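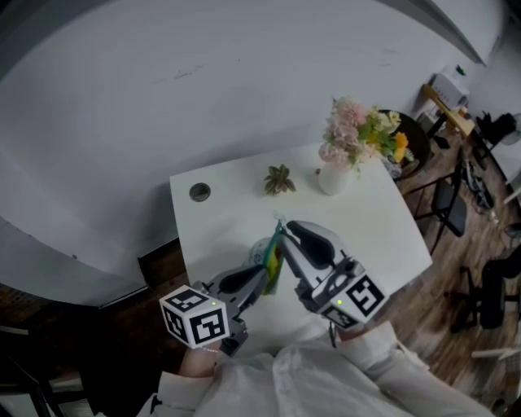 We use cookies to remember your settings. Accept / Manage

Ladberg hand-held gripper kit: reader questions
15th July, by the Gilumness reviews desk

Is it a robot?
No. You hold a gripper in each hand and do the job yourself. The recordings are meant to teach a robot later. Whether they teach it much is a separate matter, and the brochure is vague on it.

What do I get for 4000 pounds?
A pair of grippers, marker cubes with black square patterns, and a year of the Wadham software. The head camera costs extra, which we think is cheeky.

How long does setting up take?
The box says 10 minutes. Ours took 40, most of it spent on the software.

Can it handle soft things?
Small packets, yes, if you pinch them near the top edge. The fingers are curved, with dark rubbery pads inside. We wouldn't trust the claim that it suits "any household object", and Ladberg wouldn't send us a list of what had been tried.

Do loose sleeves matter?
The manual doesn't say. A baggy cuff can hide part of a gripper from the head camera, so we'd roll them up.

Is the Mabaso kit better?
It's cheaper and the fingers are worse. We had it on loan in January and didn't ask to keep it.

Can I send it back?
Within 30 days, in the original packaging. You pay the postage.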